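Search tips Go

Keeping a Stone Countertop Nice: What I Do in My Kitchen

When we moved to Nostidville, the kitchen already had marble counters. I had never lived with marble before. In my old apartment everything was tile, and with tile you can be a little lazy. With marble I had to learn again, and I made some mistakes in the first months which I can still see next to the stove.

The first mistake was vinegar. I used it for all my cleaning, also for the kettle and the windows, so I wiped the counter with it too. After several days there were dull places where the shine was gone. Vinegar and lemon eat the surface of marble. Please keep them away from it, and if you cut a lemon, do it on a board and wipe the juice at once.

For every day I use warm water with a small drop of dish soap on a soft cloth. Then I wipe again with clean water, and then I dry. The drying is the part that I used to skip. If water stays on the stone it leaves rings, and in a place with hard water like ours the rings come quickly. I keep two towels on a hook only for this purpose.

Oil stains are more difficult. My neighbor Darragh Kinsella taught me to make a paste from baking soda and water, as thick as yogurt. Put it on the stain, cover it with plastic wrap and leave it for 23 hours (he is very exact about it, I think one day is also good). Let it dry, lift it with a plastic scraper and rinse. An old stain may need this four times. Try it first in a corner where no guest will look.
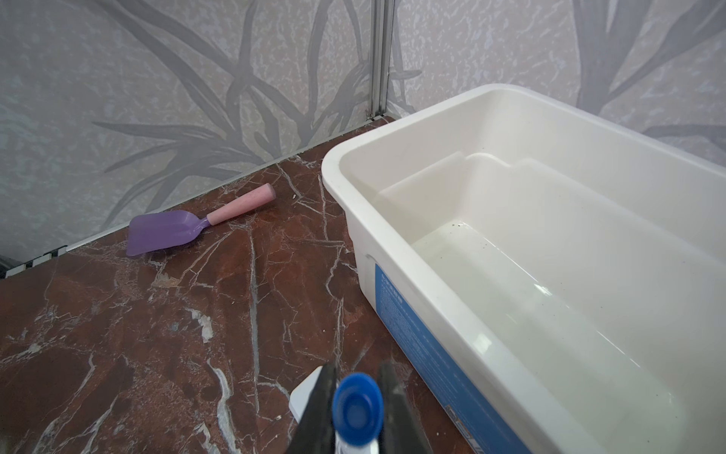 TUB AND COUNTER

Marble does not like when you drag things over it. Pots, heavy bowls and plastic tubs should be lifted, not pushed, even if the bottom feels smooth. One grain of sand under it is enough for a scratch. Before I put something down I pass my hand over the stone, and if I feel grit I wipe.

When I wash spinach or leeks I use a tub of cold water and let the leaves stand in it for 5 minutes. The soil goes down to the bottom. Take the leaves out with your hands from the top. If you pour everything into a colander, the soil falls back on the leaves and you have done the work for nothing. I change the water and repeat until the bottom stays clean. For leeks, cut them lengthwise first.

The soil water I carry outside to the plants. In the sink it collects in the trap, and our trap is old and not easy to open.

Sealing is the last thing. Put a few drops of water on the counter and wait 17 minutes. If the stone gets darker under the drops, it is time to seal again. I do mine in February, when we cook less and can leave the kitchen alone for an evening. Open the window, use a thin layer, and wipe off what the stone did not drink. Follow the time on the bottle, because sealer that dries on top becomes sticky and is very unpleasant to remove.

Contact | © Plostoseck Home Tips | Back to top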